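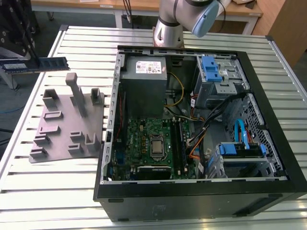
Page 3 of 15

Gripper shootout for the RAM insert cell: parallel vs. soft fingers

slatbed_52
ok so update from the bench. Tower on its side, panel off, same donor case as page 2. Fixture plate to the left of it, gray printed one. Goal is still the same, pick module, line up with slot, push till both latches close. Two grippers so far, Godell parallel with the flat steel fingers and the Fenau soft pads. Same arm, same controller, same path.

Godell: 221 tries, 15 bad. Mostly one end seats and the other doesnt.
Fenau: gave up at 52. Pads squish when you push down, module leans, game over.

Numbers are for insert only, not counting the pick.

torquewrench_ann
How hard are you pushing? Fenau says in the manual not to load those pads along the finger. So not really a fair test imo

slatbed_52
capped at 80% of what the arm will do before it faults. no force sensor on this one yet. yes I read the manual, after

nullspace
Soft pads are for fruit. Next.

torquewrench_ann
They're fine for boards if you grab by the edges and the push comes from something else. We run them on a pick-only station and drop way fewer parts than with the steel fingers. "For fruit" is lazy.

nullspace
pick-only, right. the thread says INSERT in the title

kbmoth
can we talk about the cables. Black bundle cutting across the middle of that case and the orange ones hanging near the memory slots. You're gonna snag one sooner or later with wide fingers. How wide is the Godell when it opens to let go?

slatbed_52
wide enough to be annoying. I open it just enough to clear the module, not all the way. Had one snag, orange cable, arm stopped itself. I don't want to tie them back though, whole point is the case shows up however it shows up

kbmoth
fair. then narrower fingertips. Print some, try, throw away, print again. I went thru a pile before I got a pair I liked

bench_gremlin
Agree on narrow tips, disagree on printing them for the push. Mine flexed. You get the same lean slatbed got with the pads, just less. Print for shape then have them cut from metal.

kbmoth
depends what you print with and how thick. mine didn't flex enough to matter

bench_gremlin
did you measure or eyeball

kbmoth
eyeballed. fine.

torquewrench_ann
Other thing. Where does the camera sit? If it's fixed and looking down from one side, the arm is going to block the slot right when you need it. The Cao wrist camera is small and sees the slot until the last bit of travel. Cost us 800 with the mount, hurt, but I'd buy it again.

slatbed_52
fixed one for now. Sees the whole case fine, loses the slot once the hand is over it. So last part is blind, just taught points plus whatever offset I got before going in. Pretty sure thats where most of the 15 come from

nullspace
So it isnt a gripper problem at all. You're comparing grippers with the vision off. Fix the camera then redo both

slatbed_52
both had the same blind bit so the comparison still holds?? one failed way more

nullspace
holds for your setup. wouldn't bet on it anywhere else

bench_gremlin
Wrist cams aren't magic either. Bare metal case, shiny drive cage, silver processor right there next to the slots. Glare all over unless you bring your own light. I went back to fixed, just two of them from different sides.

torquewrench_ann
We put a cheap ring light on ours and glare went away. But our cases are all black inside, so maybe.

kbmoth
what controller is this on? If it's the Kellbridge you can do a little spiral search on contact, it's in the newer firmware under assembly something. Helped me with connectors way more than any finger swap did

slatbed_52
Kellbridge yeah but old firmware. Been scared to update, last time it ate my tool offsets

kbmoth
export first. Tools and frames export separately, ppl miss that

slatbed_52
ah. that would be what I did

nullspace
Spiral search without a force sensor = scraping gold off contacts. Careful. It goes by motor current and thats mushy on a small arm

kbmoth
works ok if you go slow. i had it at nearly the slowest setting

bench_gremlin
Test on dead modules first whatever you do.

slatbed_52
plan: export everything, update, narrow tips on the Godell, rerun with search on and off. Fenau pads again but edge grip and pick only so Ann quits yelling at me. Camera after that if there's money left. Will post counts, prob not before January

torquewrench_ann
Not yelling. Post the pick numbers too pls, for both

kbmoth
and a pic of the tips when you have them

« Prev 1 2 3 4 5 ... 15 Next »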